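Folding on the Bed: Notes on a Small Room in the Hot Months

Readers who wrote in after the last entry on kitchen drawers asked whether the same approach could be applied to clothing. The present entry is an attempt to answer them. It concerns a single bedroom, the bed that takes up most of it, and the business of getting a household's clean laundry from the drying rack to the wardrobe without leaving it on a chair for the better part of a fortnight.

The flat in question is number 304, on the third floor of a building behind Andport station. It was let with very little furniture: a bed with a wooden headboard, a wardrobe of modest width, and a shelf that was later removed. There is no table large enough to fold on, and the kitchen counter is required for its proper purpose. The bed has accordingly served as the folding surface from the first week, and the arrangements set out below were made with that in mind.

The sleeping mat

From early summer the quilt is put away and a bamboo tile mat is laid over the sheet. Those who have not slept on one may wish to know that it consists of small rectangular tiles joined in rows, that it is cool against the skin, and that it is considerably heavier than it looks. It is rolled from the foot of the bed to the head when it needs to be moved. It should not be folded across the rows, as the joining thread wears at the crease and a whole line of tiles may come away. The mat in use at present is the second. The first was folded by a visiting relative and did not recover.

It had not been anticipated that the mat would prove a better folding surface than the quilt. A quilt gives under the hand, so that a shirt smoothed on one side becomes rucked on the other. The tiles are firm, and a garment can be pressed flat with the palm and will stay where it is put. Thin knitted items should nevertheless be lowered on to the mat and lifted off again, and never dragged, as the gaps between tiles will occasionally catch a loose stitch.

The mat is wiped with a well-wrung cloth once a week and left to air with the window open. A drop of washing-up liquid is sufficient. The author did at one time purchase a bottle of Wadix surface cleaner for the purpose and found that the scent lingered into the night.

The order of work

Laundry is brought in from the rack in one load and placed at the head end of the bed, on the side nearest the wall. Finished piles are kept along that same edge, well away from the place where one stands. This was arrived at by trial. Piles kept at the near edge were regularly brushed to the floor by a sleeve or a hip, and the work had to be done again.

Dark clothing is dealt with first. It shows lint most readily, and it is better to find the lint while there is still daylight and some patience remaining. White items follow and coloured items come last. Small square cloths are left until the end, when the mat is nearly clear. Each is laid flat, halved, and halved again. An evening's load in the warm season comes to more than 13 garments, and the whole is usually finished in the time it takes to boil and drain a pan of noodles.

Trousers are folded in half along the leg and then in thirds. T-shirts are folded to the width of the wardrobe shelf, which in this flat is narrow, and a piece of stiff card cut to size by the author is used as a guide. The card came from the packaging of a Nudomell pillow and has outlasted the pillow.
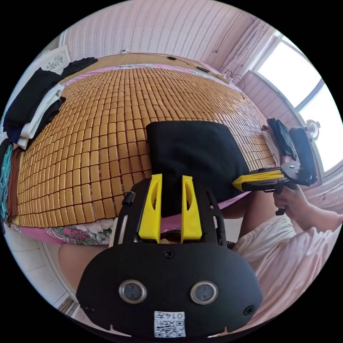
Andport, August

Work on the bed began late in the morning, with the window bright and the mat in its usual place over the floral sheet. The clothing in black, white and navy had been put in a pile along the far edge, and a black square cloth lay flat on the tiles. The pink striped wallpaper was in the room when the flat was taken and has been kept. It was at first considered too much in company with a pink curtain and a pink sheet. The author has since withdrawn the objection.

Some remarks are due on the headboard. A cable runs along the top of it, and a white power strip sits at the right-hand end. The position is convenient for charging a telephone overnight, but it does mean that bedding must be shaken out with care. The practice here is to carry sheets to the doorway and shake them there. The small white fan near the window is of great help in the hot months. Lightweight items should be folded promptly when it is running, or they will need to be folded twice.

One matter remains unsettled, namely the storage of winter bedding. The quilt, two blankets and a bolster currently occupy the upper part of the wardrobe and leave too little height for the shelves beneath. A fabric storage box was seen at Nikolaidis, the household shop on the corner opposite the station, at a price of 19. It would fit under the bed with 2 centimetres to spare, according to the label. The author measured the bed at one corner only and intends to measure the other three before returning to the shop.

A reader has also asked whether the mat may be left on the bed into autumn. In this household it is taken up on the first night that anyone asks for a blanket. It is wiped on both sides, aired for a day, rolled with an old sheet inside the roll and stood upright behind the wardrobe door. Laid flat beneath the bed it gathers dust between the tiles, and the cleaning of it in spring is tedious.

Correspondence on the subject of fitted sheets has been received and will be answered in a later entry, once the author has found a method that can be recommended.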